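FOR IMMEDIATE RELEASE
2024-10-08

Cuvance teaches a two-armed robot to handle soft things from 300 demonstrations instead of 495

Trelari's new training method pays attention to which hand is doing the work

LALLUDANO – I'm Áine Fitzgerald, I lead the manipulation group at Trelari, and I get to write this one myself, so please forgive the enthusiasm. Today we're releasing Cuvance, a way of training a two-armed humanoid robot to pick up, turn and set down soft objects. The short version: with 300 demonstrations, our robot does as well on our soft-object tests as it did with 495 demonstrations and our old method. Same robot, same objects, same table. The paper, the training code and all 495 demonstrations are free to download from today.

If you've never had to collect demonstrations, that gap may sound modest (bear with me!). Every demonstration is a person steering both arms through a whole task, start to finish, and then somebody going over the recording to make sure it's usable. Drop the toy, start again. Catch the edge of the plate with a finger, start again. We had four people steering for this project, and I was one of them, and my shoulders would like it noted that fewer demonstrations is a very good thing.

What we did differently

Most of the training methods we'd tried treat the two arms as one big machine with a lot of joints. The robot watches a person do the job, and it learns to copy what all the joints did at each moment. That's fine for a box. A box doesn't change shape when you push on one side of it.

Soft things do, and a person handling them is always trading jobs between hands. One hand holds, the other moves, and then they swap, often so quickly that you don't notice you've done it. Try turning a pillow over on a bed and watch your own hands for a bit. We call the hand that moves the lead and the hand that holds the steady, and the moment they trade is a swap.

Cuvance adds two pieces to an ordinary learn-by-demonstration setup. The first is a small network that looks at the camera view and the joint readings and guesses which hand is leading right now. The second is a change in how training time gets spent. Stretches close to a swap are shown to the robot far more often than the long, easy stretches where one hand is just traveling through the air. In our old runs the robot spent most of its training on that travel, and it got wonderful at moving its arms to the right general area and then doing something silly.

Sihan Shao came up with the weighting scheme and did most of the coding. "We kept collecting more data and the failures stayed in the same place," Sihan told me when I asked for something I could quote. "It would grab too early, or let go with one hand before the other had hold of anything. I plotted where the failures were along the task and they piled up at the swaps. After that the method was pretty much obvious, and it still took me until May to get it stable."

I'd argue with the "pretty much obvious" part. The first few versions were awful. One of them decided the left hand should lead in every situation, and for a while we had a robot that kept its right hand in the air like it was waiting to be called on in class.

The plush toy and the plate

The task we used most is a simple one to explain: a plush toy and a round plate are on the table, and the robot has to get the toy onto the plate using both hands. We like it because the toy's limbs go wherever they please. You can set it down the same way twice and get different shapes. The fur also hides the fingers, so the camera often can't see whether a hand has a grip, and the robot has to work from the joint readings and whatever it can still see.

The purple bunny is everyone's favorite and also the hardest object in the set. Long legs, round body, lots of fluff. If the hand under the legs moves before the other one is in place, the body tends to roll and you're back where you began.
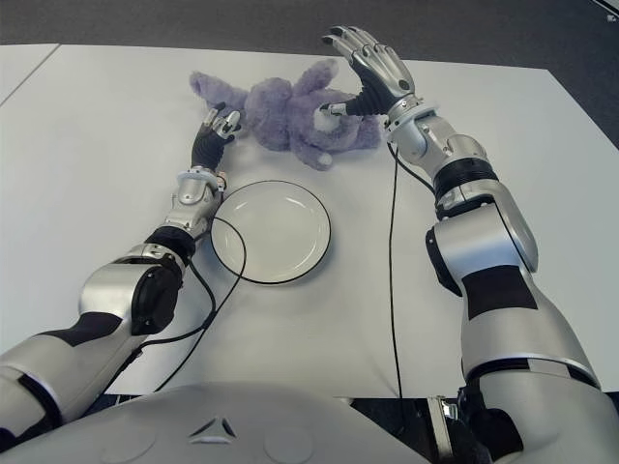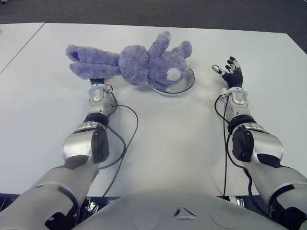
Photos: Trelari manipulation group. Free for editorial use with credit.

We scored a run as a success only if the toy ended up resting fully on the plate with both hands clear of it. Partly on didn't count. Neither did a toy that was on the plate while a hand was still propping it up, and yes, there were arguments about a few of those. Prys Maddocks, who ran the scoring, didn't know which training method was behind any given run until all the scores were in. I think that matters a lot in a study like this, where you can badly want a wobbly bunny to be a success.

The results, including the parts we're less proud of

With 300 demonstrations, the robot trained with Cuvance matched the success rate of the robot trained the old way on the full 495. When we gave Cuvance all 495 as well, it did a little better again, but the improvement was small and we wouldn't hang a claim on it. When we gave the old method only 300, it got clearly worse, mostly by letting go too early. The full tables are in the paper, object by object.

We also ran a version with the swap weighting but without the network that guesses the lead hand, using swap labels that Cillian Kavanagh marked up by hand. It did nearly as well. So if you have good labels already, you may not need the network at all. Marking them by hand is slow work, though – Cillian has asked me to stress the word slow.

Now the limits. All of this was done on one robot, on one table setup, in one room at our lab in Lalludano. We didn't change the lighting much. We didn't try clothing or towels, which fold over themselves in ways a stuffed animal doesn't, and I'd expect the lead-hand guess to be less reliable there. Very floppy objects sometimes need both hands leading at once, and Cuvance has no good answer to that yet. It has to pick one. We also haven't shown that the trained robot can cope if someone moves the plate halfway through a run. It sometimes managed when we tried it for fun, and it sometimes set the toy down very gently where the plate used to be.

Who might want this

Mostly other research groups, to be frank. If you already train two-armed robots from demonstrations, you can add Cuvance to what you have without collecting anything new, and it should run on recordings you made years ago as long as they include joint readings for both arms. Sihan wrote the loader to be forgiving about file formats, and there's a walk-through in the download that takes you from raw recordings to a trained model using our plush toy data.

Further out, I'd love to see it used on jobs where soft goods are handled all day long, like packing or sorting. We aren't there, and we have no product to sell you. Please don't write to ask what it costs!

Saoirse Ní Mhurchú is leading the next stretch of work, which looks at objects that are soft on the outside and heavy in the middle. "The plush toys forgive you for a sloppy grip and I want something that doesn't," she said. "I also want to know whether the lead-hand guess is picking up on the object or just on our habits as operators. All four of us are right-handed. It's a fair question and we can't answer it with the data we've got."

She's right, and it's the question I'd most like outside help with. If you have left-handed operators and a two-armed robot, we would be thrilled to get your recordings. Instructions for sharing data are in the download, next to the license.

Thanks

The work was paid for by a two-year grant from the Ó Súilleabháin Fund, which had no say in the design of the study or in what we've published. Thanks also to everyone down the hall who put up with the noise of the arms resetting between runs.

The paper is by Sihan Shao, Prys Maddocks, Cillian Kavanagh, Saoirse Ní Mhurchú and me. It has not been peer reviewed yet. We've submitted it, and we'll post the reviewed version alongside the current one when it's ready, with a list of what changed.

For reporters

I'm happy to talk by phone or video, and Sihan can take the more technical questions. Both pictures in this release are available at full size, and we have uncut video of complete runs, failures included. If you'd like to visit the lab, ask for Prys, who keeps the schedule for the robot and will tell you when it's free.

Media contact: Áine Fitzgerald, manipulation group, Trelari, Lalludano

About Trelari
Trelari is an independent research lab in Lalludano working on robot handling of everyday objects. Its code and data are released under open licenses.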